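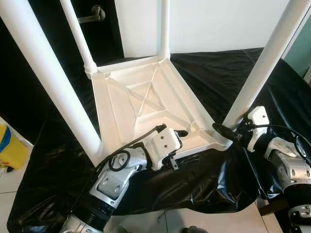
Why do blueberries turn your tongue purple?

Last July I ate so many blueberries at my uncle's place in Mokbridge that my cousin screamed when I stuck out my tongue. It was purple! My teeth were a bit purple too. So I went and read up on it, and I want to tell you what I found.

The color comes from something called anthocyanins. Say it like this: an-tho-SIGH-a-nins. They're tiny bits of color that plants make, and blueberries keep most of theirs in the skin. Squash a blueberry and look inside. It's much paler in there, kind of greenish. Red cabbage has them too, and so do blackberries and black grapes.

What does the plant want them for?

Plants can't put on a hat when it's sunny (I'd like to see that, though). Colors like these help protect them from strong light. They also make ripe fruit easy for birds to spot. The bird eats the berry, flies off, and drops the seeds somewhere else, in its poop. Yes, really!

Are they good for me?

Berries are a good thing to eat. They have fiber, which helps your belly do its job, and some vitamin C as well. Scientists are still working out what the purple stuff does once it's inside us. You'll see bottles of berry pills in stores with big promises on the label. I'd take the bowl of berries. Pills and powders aren't candy, even the gummy ones, so never take any unless the grown-up who looks after you gives them to you.

Try it yourself

Ask a grown-up to chop 2 red cabbage leaves and soak them in hot water. Let it cool all the way, then pour the purple water into 2 clear cups. Stir a spoonful of lemon juice into one and a pinch of baking soda into the other. The lemon one goes pink and the baking soda one goes blue or green! Anthocyanins change color when you add something sour, or the opposite of sour. Don't drink it, it tastes awful anyway.

My tongue was back to normal by bedtime, by the way. My T-shirt wasn't.

Virgil Anghel
19 December 2018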